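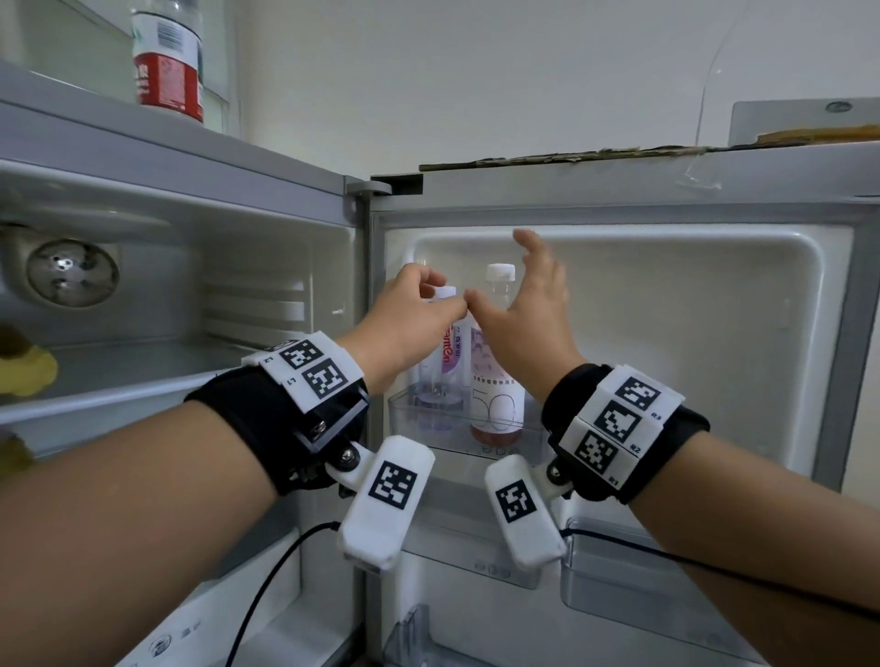
Door drifts open when the bottles are in it
Opened by Angus Baxter, Ustivstead
Last updated: January
2 min read

Okay, so the fridge is an Altoron, the gray one, 62 inches tall, and I've had it long enough that I threw the box away and (of course) the manual with it. Cooling has been great, no complaints at all. My problem is the door. I push it shut, it looks shut, I go sit down, and when I come back there's a gap I can get a finger into. No alarm, no beep, just a fridge quietly chilling my room!

It only started after I moved my drinks into the door. Before that everything lived inside and the door behaved. So I figured either the bottles are too heavy, or something is sticking out and bumping a shelf inside. I messaged the store I bought it from (Egger) and they told me to check the seal and write to you guys, so I did the seal first.

Try 1. Wiped the seal all the way around with warm water and dish soap and dried it off. There was some sticky stuff along the bottom, probably juice. Closed the door with the bottles still in. Open again after 5 minutes.

Try 2. Took every bottle out of the door and shut it. Stayed closed all evening, and I checked it way more often than a normal person would. Paper test was good too: I closed the door on a strip of paper and it held tight at the top, the handle side and the bottom.

Try 3. Bottles back in. Small water and the tall flower-label one up top, green one and the red-cap water down below. 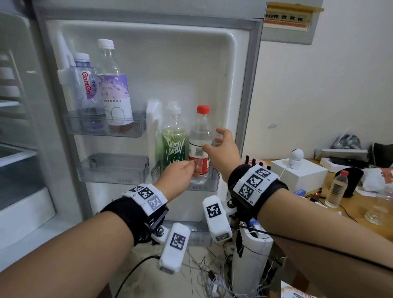 Upper and lower door shelves with the drinks in them, middle bin empty.

And it drifted again, so yay, I can at least make it happen on demand. I went after the shelves next. They're the clear plastic kind and I pulled up on each one to see if it was seated right. The lower one moved a little on one side, and when I lifted it and pushed down hard it clicked. I was so sure that was it! Door still crept open, though slower than before.

Reply from Losance Support, 2:10 pm
Hi Angus, thanks for all the detail. Please take the bottles out of the lower shelf only, leave the upper ones where they are, and let us know if the door holds. Could you also check whether the fridge is level from front to back?

Try 4. Did what you said, lower shelf cleared and the top left alone.

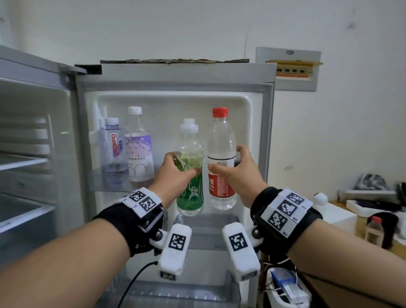 Green bottle and red-cap water in hand, the other two still standing on their shelf.

Door held! Left it for an hour and it was still shut. Then I put a level on top, on the bare part next to the cardboard, and the whole fridge is tipping forward a bit. The floor is tile and not the flattest, so I guess that makes sense. I tried turning the front feet by hand and the left one came down nicely, but the right one won't budge at all.

So, two things for you:
- Which way does the right foot turn? I don't want to strip it if I'm going the wrong direction.
- Is there a weight limit for the lower door shelf? I'd like to keep my water there if I can.

For now those two are going inside and the door is staying shut. I'll try the foot again with a wrench once I hear back from you.

Status: waiting on support
5 comments
800 shares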